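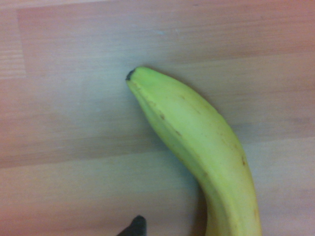

Plátano sobre la mesa, todavía algo verde.

Tuấn Lâm
miércoles, 16 de junio de 2021

Hilo sobre mallas en elementos finitos y por qué en febrero tuvimos que repetir un cálculo entero. Va para quien empieza con análisis de tensiones y se fía del mapa de colores.

La pieza era un soporte de aluminio mecanizado con un radio de acuerdo pequeño entre el alma y el ala. Carga estática, material lineal, tres casos de carga. Lo pidió Pralloleck para una bancada que se monta en Holanda.

El primer modelo lo hice con tetraedros lineales de cuatro nodos. Error mío. Los puse para ver si los contactos estaban bien definidos, y luego nadie los cambió a cuadráticos antes de sacar resultados.

Con tetraedros lineales la deformación es constante dentro de cada elemento. En una zona a flexión eso da un modelo demasiado rígido. El desplazamiento sale bajo y la tensión en el radio también.

En el informe pusimos un pico de von Mises de 37 MPa por debajo del admisible. Parecía cómodo. El cliente preguntó por la convergencia y no teníamos estudio que enseñar.

Lo rehicimos con elementos de segundo orden y refinando solo el radio. Al pasar de dos elementos en el arco a seis, el pico subió un 17 %. De seis a doce ya casi no se movió.

Ese es el dato que hay que guardar: la tensión en el punto que importa frente al número de grados de libertad. Una captura de la malla, por fina que se vea, no demuestra convergencia.

Otra cosa que vimos tarde. En la unión atornillada habíamos fijado los nodos del borde del taladro. En ese borde la tensión crece cada vez que refinas y no converge nunca, es una singularidad.

Lo que hicimos: excluir esa zona de la lectura de tensiones y sacar de ahí solo las reacciones. El tornillo se comprueba aparte, con las fuerzas, a mano o en hoja de cálculo. Si la tensión del borde es la que manda en el diseño, hay que modelar el contacto.

Sobre promediar en nodos: casi todos los posprocesadores promedian por defecto. Quitad el promedio y mirad los saltos entre elementos vecinos. Si en el radio hay saltos grandes, falta malla, diga lo que diga la leyenda.

Nosotros usamos Fisum para parametrizar la geometría y lanzar los casos. El radio, el espesor del ala y el tamaño de elemento van como variables. Un barrido de 50 modelos se queda corriendo por la noche y por la mañana hay una tabla.

Ojo con parametrizar el tamaño de elemento en milímetros. Si el radio cambia y el tamaño no, comparas modelos con distinta calidad en la zona crítica. Mejor definir el número de elementos en el arco.

Me preguntan por el orden p. Si el programa permite subir el grado del polinomio con la misma malla, el estudio de convergencia sale casi gratis. Tres pasadas con grado creciente y extrapolas la energía de deformación.

La energía puede estar convergida y la tensión local no. Hay que mirar las dos. En el soporte, la energía se estabilizó en la segunda pasada y la tensión del radio en la cuarta.

Al final el ala pasó a ser un poco más gruesa y el radio creció. El plano corregido lo firmó Brirunach, que es quien mecaniza, y la masa subió poco.

Desde entonces la plantilla del informe lleva una página fija con la curva de convergencia, el tipo de elemento y la lista de zonas excluidas con su motivo. Si esa página está vacía, el informe no sale.

Si alguien quiere la plantilla, que me escriba por privado. Está en español y le faltan los ejes de una gráfica, los pongo esta semana.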